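Search this site Search

A Gripper From the Back Room
Saturday | By the Workshop Desk

The Kurnau shared workshop sits above a tire shop in Camargo, up a flight of metal stairs. Members pay by the month and get a key, a shelf and time on the two printers. One of the projects on those shelves since February is a hand-held gripper called Rirkura.

The idea is simple. A person holds the tool, picks things up with it at home, and the recordings are later used to teach an arm the same moves. The builders wanted one that could be fixed with parts from a drawer.

The first version had flat fingers and dropped anything thin. The frame also cracked near the jaw after 14 days of use, so they redrew it with open triangles to save weight and moved the screws.

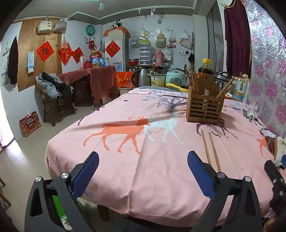

Home kitchens are where the design gets sorted out. A bench at the workshop has good light and square blocks, and the tool did fine there from the start. A family table is harder. Wooden chopsticks lying on a printed cloth give the blue textured pads very little to hold, and a cloth with a crease in it can lift along with them. Spoons are a separate problem - the metal slides if the pads close unevenly.

The pads are now on their ninth mold. The current rubber comes from Korkance, a small supplier that sells it by the sheet, and a set takes 2 hours to cut and glue. The jaw spring is next. It is still too stiff for long sessions, and the people using it say their hands get tired before the battery does.

Contact | Copyright Kurnau Workshop | Back to top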